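Skevley: a grip strength and aging log

Hi, and thanks for stopping by. Skevley is a small dataset of hand grip readings from adults aged 60 and up, plus the notes people kept about sleep, walking and how their hands felt that day. I put it together on my own time, so please be patient with the rough edges!

What you get

There are 300 people in the main file, one row per visit. Most came in twice, a few came in once and then moved away. Each row has an age band, which hand was tested, three squeezes in kilograms, and a yes or no for stiff joints that morning. I kept all three squeezes (the first one is nearly always the worst, people are shy with the handle) so you can take the best or the mean, whichever you like.

The diary file is messier. Around 160 people handed one in, and I typed them up myself. "Walked to Brophy and back" is a real entry and I left it alone. If you want minutes instead of place names, use the column called walk_min, but it's blank a lot.

Where it came from

Readings were taken at two walk-in health mornings, one in Nurnico and one in Brophy, starting in June. Same dynamometer both times, bare hands, elbow bent, seated. I wrote the seat height down in Nurnico and forgot in Brophy — sorry about that.
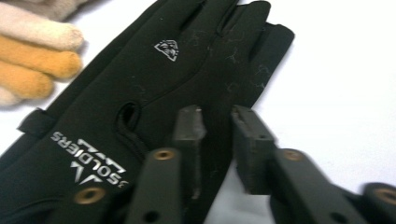 Black 3SOLDIERS glove on a white tabletop.

Things to watch out for

Women are overrepresented, and so are people who already like exercise. Anyone with recent hand surgery was turned away, which nudges the numbers up a bit. Please don't use this to tell a single person whether their grip is "normal." It's nowhere near big enough for that, and I'm not a doctor.

Left-handers: the column hand_tested says L or R, and hand_dominant says the same for the hand they write with. Don't mix them up like I did in the first release. If you have a copy with the column just called hand, throw it out and download again.

Missing values are empty cells. A zero is a real zero (it happened once, and she was very cheerful about it).

Loading it

Both files are plain CSV, UTF-8, with commas. The Brultuvora script in the tools folder joins them by person_id and drops diary pages without a date. It's slow on older laptops but it gets there.

Sharing

Use it for anything noncommercial, and a mention of Skevley would be lovely. Ages over 70 are lumped into one band for privacy, so please don't try to work out who is who. Last updated 27 August 2025. Bug reports go in the issues tab — I read them all, usually late in the evening with a cup of tea.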